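Lehrveranstaltung Servicerobotik, Handout zu Einheit 4
Können Maschinen schon Hausarbeit?

Gegenstand der Einheit ist das Aufkehren von Schüttgut mit Handbesen und Kehrschaufel. Die Aufgabe gilt im Haushalt als trivial. Für einen zweiarmigen Manipulator ist sie es nicht: Beide Werkzeuge müssen gleichzeitig geführt werden, der Kontakt zur Unterlage darf nicht abreißen, und das Kehrgut verändert bei jedem Strich seine Lage.

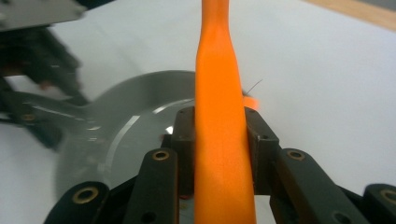 Zu unterscheiden sind drei Teilprobleme.

a) Greifen des Werkzeugs. Ein Parallelgreifer hält einen sich verjüngenden Griff nur über kleine Kontaktflächen. Drehmomente um die Greifachse führen zum Verkippen.

b) Kraftführung. Zu geringer Druck lässt Körner liegen, zu hoher Druck verbiegt die Borsten und schleudert das Kehrgut weg.

c) Abschlusskriterium. Einzelne Körner neben dem Haufen werden leicht übersehen — der Vorgang endet dann zu früh.

Im Projekt Hotinis wurden 452 Vorführungen ausgewertet. Die daraus gelernte Steuerung wurde in 30 Durchläufen geprüft; als bestanden galt ein Durchlauf, wenn höchstens 2 Körner auf der Unterlage verblieben. Die Quote war für kompakte Haufen brauchbar, für verstreutes Material nicht.
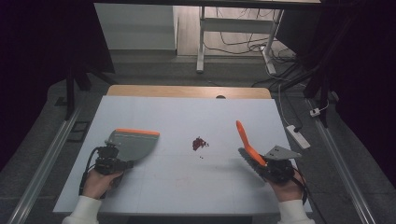 Zuletzt geändert: 8. April 2021

Bei Körnern auf heller, ebener Fläche ist die Segmentierung unkritisch. Auf gemusterten Böden, an Fugen und unter Möbelkanten liegen bislang keine belastbaren Ergebnisse vor. Gleiches gilt für den Werkstattboden, wo Späne und Öl gemeinsam auftreten. Der Vergleichsversuch Jovness vom Februar verwendete einen anderen Besen und ist mit den Werten aus Hotinis nicht direkt vergleichbar.

Zur Vorbereitung auf die Übung: Kräftegleichgewicht am gegriffenen Besen für einen Kehrstrich mit konstanter Geschwindigkeit aufstellen, Reibwert der Borsten als Parameter belassen. Skizze mit Koordinatensystem abgeben.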